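Notes for my talk, Darnham community hall, Sunday afternoon
Ariel Lumbao
"Small things need a house": sorting the craft cupboard

(Wait until the chairs are quiet. Speak slowly.)

Good afternoon, and thank you for coming. My name is Ariel and I look after the materials for the children's craft club. When I took over the cupboard it had two doors and only one of them could be opened. Behind the other door we later found glue which had become stone.

I want to speak today about small things. Big things are easy. A roll of paper stands in the corner and everybody sees it. But sticks, beads, buttons and pipe cleaners travel. They go to the bottom of the drawer, and then we buy them again.

Last September I made a full list of the cupboard. It took me 3 evenings. I wrote down 752 items, and 289 of them were double purchases or things we had forgotten. (Pause here. Last time people laughed.)

First point: take everything out.
Please do not sort inside the cupboard. I tried this at the Bolari Street school and after one hour I had only moved the mess from left to right. Clear one big table and wipe it. Bring the things to the table shelf by shelf.

Second point: decide by use.
My teacher in Quiroga sorted by colour, and it was very beautiful to look at. For children it did not work so well. A child asks for something to build with, or something to stick on. So I have one basket for building, one for sticking, one for drawing and one for threading. The label is a word and a small drawing, for those who do not read yet.

(If there is a question about labels: we use parcel labels tied with string. Glued ones leave marks.)

Third point: choose the basket before you choose the place.
I prefer a basket with straight sides and holes in the walls, so one can see a little of what is inside. It should have handles cut into it. Round baskets waste the corners of the shelf. Put the basket on the table with nothing in it and bring the materials to it one kind at a time. 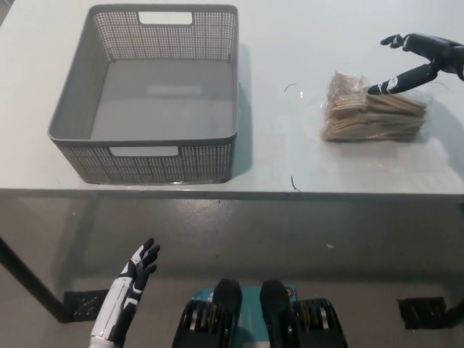 Flat wooden sticks I leave in their bag as long as possible. Once they are free they slide over each other and go everywhere, and a child carries them away by the handful. I open the bag at one end only, take what the group needs, and fold the plastic under. If the bag is torn, a wide rubber band is enough.

At the Gundmont library they pour the sticks into jars. This is also good, if you have a high shelf and an adult to reach it. We do not have the high shelf.

(Show the label with the drawing. Pass it along the first row and ask for it back.)

Last point: the ten minutes at the end.
The children put away by themselves, one basket for each pair. I do not correct them while they do it. On Monday I look through the baskets and move what is wrong.

Questions until four o'clock. The tea is in the small kitchen, and please use the blue cups, the white ones belong to the choir.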